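**Notes from the Day Shift: what the robots changed at our linen depot**

I promised a follow-up back in October and then kept putting it off, so here goes, with coffee, at 6:40 in the morning before the first carts come in.

For anyone who joined this newsletter after the spring: I run the day shift at Kesteretti, a linen and bedding service that has been washing, folding and sending out sheets for clinics, guesthouses and a couple of small hotels since 1971. The building still has the original floor drains and (I swear) some of the original paint. What it also has now is a Piseck folding line, two Lamptey carts that drive themselves between the dryers and the packing tables, and a training project in the back that I'll get to, because that's the part you all keep emailing about.

Let me start with the folding line since it has been here longest. Before it came, folding flat sheets was a two-person job. You each took two corners, walked in, walked out, walked in again, and by lunch your shoulders were telling you all about it. I did that for years and I was good at it! Now one person feeds the sheet into the clips and the line does the rest. It does up to 72 dozen on a good day, and a good day means nobody sent us a batch of fitted sheets mixed in with the flats. When somebody does, the whole thing stops, flashes at us, and we pull the elastic out of the rollers by hand. This happens more than the brochure would suggest.

The thing I didn't see coming was the quiet. Folding in pairs was where all the talk happened. You heard about kids, bad knees, who was moving, what was for dinner. With one person at the clips and the next person way down at the stacker, you're talking over the machine or you're not talking. A few of us brought it up at the shift meeting and we ended up moving the mending table so it faces the feeder. It cost us nothing and it helped a lot. The mending goes a bit slower now. I don't care, and so far neither does the office.

The carts are a different story. I was ready to hate them. They beep, they stop dead if you leave a mop handle in the aisle, and one of them has a grudge against the drain by dryer four. But pushing wet linen was the worst job in the building. We had more strained backs from that one stretch of floor than from everything else put together, and I've filled out enough of those forms to know. I haven't filled one out for cart pushing since the Lampteys started. If you only want one reason to bring a robot into a place like ours, take that one.

Okay, the back room. We have 71 people on the books across both shifts, and when the office announced a bed-making project with an outfit called Gamance, I think every last one of them had an opinion by the end of the break. The idea is that a robot can learn to handle sheets and make up a bed by studying how people do it. We don't just wash for our customers, we also send crews out to strip and make beds, and it's hard to hire for. Early starts, lots of bending, lots of driving. So the office wants to know whether a machine could take some of it on.

What this means day to day is that 12 of us signed up for recording sessions. You wear a camera up at head height and you work with a hand-held gripper in place of your own fingers. Then you do bed things. Smooth the sheet. Pull up a corner. Move whatever's sitting on the bed out of the way. Then you mess it all up and do it again, which feels completely wrong if you've spent your working life leaving beds neat behind you.

I signed up mostly to be nosy. My first session was terrible! I'd never noticed how much of making a bed is in the fingertips. You pinch a fold, feel whether you've got one layer or two, and let go if it's two. With the gripper all of that is gone and you have to look. I kept grabbing the mattress pad along with the sheet. By the third session I'd slowed way down and was getting it right more often, and I'd started watching creases in a way I never had before. A shallow one will go with a flat push. One that's bunched up against something heavy won't, so you move the heavy thing first or you're just chasing wrinkles around the bed. 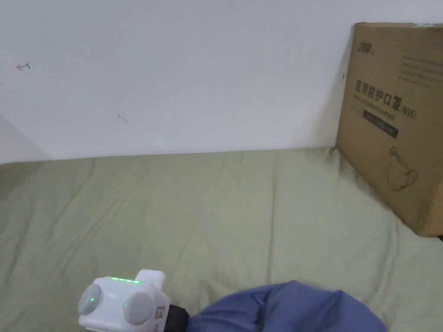
Sessions run about as long as a coffee break and a half, and they're paid at the normal rate plus a little extra, which we had to ask for. I want to be clear about that part for those of you at other places where something like this may be coming. The first version of the sign-up sheet had no extra pay on it and one vague line about the recordings. We asked who would see them, how long they'd be kept, and whether anybody could use them to time us. It took a few weeks of back and forth. Now the form says in plain words that the recordings can't be used for discipline or speed targets, and you can quit the project whenever you want and go back to your usual spot. Ask for it in writing before the first session. It's a lot harder afterward.

Is it going to take our jobs? That's the question in almost every email I get, and I'm not going to pretend I know. The folding line did mean fewer people folding. Those folks moved to packing, deliveries and the new mending setup, and two took the bed crew route and like it better than they expected. We've also stopped replacing people in folding when they retire, so the room is smaller than it was. Both of those are true and I'd be a lousy newsletter writer if I only told you the first one.

As for bed-making, I've now tried it the robot's way, and I think we've got a while. Sheets are slippery, every bed is pushed up against a different wall, and people leave their stuff on everything. I came home after my last session and made my own bed with my bare hands in no time flat, and felt pretty smug about it.

A few odds and ends before the carts roll in:

- The gripper gets heavy on the wrist. If you're on the project, swap hands between rounds and say something early if it aches. There's a stretch sheet taped up by the time clock.
- The feeder on the Piseck is getting new clips next month. Expect the old hand-folding tables to come out for a day or so, and yes, I'm claiming a corner.
- Whoever keeps putting the mop back in the aisle, the Lamptey has sat there beeping at it three times this week. Please hang it up.

Write back if your workplace is trying anything like this, especially if you've figured out how to split the extra pay between the people recording and the people covering their stations. We're still arguing about that one, and the next shift meeting is going to be a long one.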